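Slippers keep going flat at the heel, is there a fix or do I just buy new ones?

Posted by Faustine Texier, May

Okay so I work from home and basically live in slippers. I wear them from breakfast until bed, and every pair I've owned does the same thing — the heel padding squashes down to nothing while the rest still looks fine. My last pair was from Maillard and I loved them to bits, but after one winter I could feel the floor right through them. I paid 23 dollars, so not a fortune, but it bugs me to throw out something that looks practically new from the top.

Has anybody put insoles in slippers? Do they slide around? I have tile in the kitchen and my feet get sore if I cook for long.

3 answers

Plorkberg
Yes! Get the plain felt kind, a size up, and trim them with kitchen scissors. Trace the slipper and not your foot (I did my foot the first time and ended up with a gap all round the edge). A strip of double-sided carpet tape under the heel keeps mine put. Gel ones were awful for me, they made my feet sweat and they crept up toward the toes every time I took the stairs.

The other thing is to have 2 pairs going and swap every day. Foam needs a rest to puff back up, or that's what the guy at the shoe repair in Tinden told me, and my pairs have lasted way longer since I started. Keep them somewhere with air under them too, away from the radiator. I used to kick mine under the heater and the soles went hard as crackers.
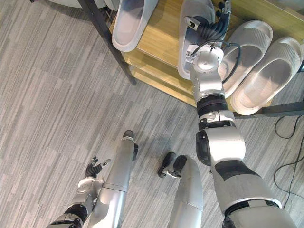 Vorach says the swapping never did much for cheap foam, and that once the heel is flat it stays flat. Cork insoles were the answer there, glued in with a dab of fabric glue and left overnight with a can of beans in each heel. They feel stiff for a week or so and then they mold to you.

Guest
just buy new ones lol. mine are from like 2000 and still ok, sheepskin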